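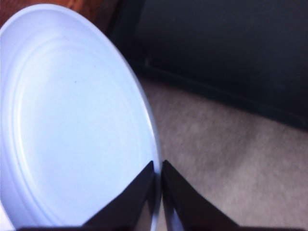
# ullow-tableware

Object list and annotation notes for the tableware part of the Ullow household set. Maintained at Starnbridge. Last edited 13 Dec 2020.

## Scope

The list covers items used to lay and clear a table for one meal: plates, bowls, cups, flatware, and serving pieces. Cookware and storage containers are in `ullow-kitchen` and use a separate ID range.

There are 21 object types. 10 are flat or shallow, 10 are hollow, and the remaining one (`napkin_folded`) has no fixed shape and is excluded from the size fields.

## Fields

| Field | Type | Notes |
|---|---|---|
| `item_id` | string | Unique within the set |
| `class` | string | See `classes.txt` |
| `color` | string | Color of the item, not its tint under room light |
| `finish` | string | `matte`, `gloss`, `unknown` |
| `material` | string | `unknown` if not confirmed by hand |
| `rim` | string | `raised`, `flat`, `none` |
| `residue` | bool | True for food, crumbs, or stains |

## Labeling rules

- A round plate viewed at an angle is still `plate_round`. Do not use `platter_oval` based on outline alone.
- White items often look blue or lavender in cool light. Label them `white`.
- Do not infer `material` from finish. Molded plastic and unglazed ceramic were confused often in the first pass.
- Concentric ridges inside the rim are part of the plate. Do not label them as a second, stacked plate.
- A single dark speck that cannot be identified goes in `notes`. Leave `residue` false.

## Sources

Comotero supplied the original class names. The Bjarnason list was merged in March, and its `dish` class was split into `plate_round` and `bowl_shallow`.

## Known issues

- 2 items share the ID prefix `pl_w`. Match on the full ID.
- `rim` is blank for serving pieces added after the merge.
- `saucer` and `plate_small` overlap in diameter. Use the cup well to separate them.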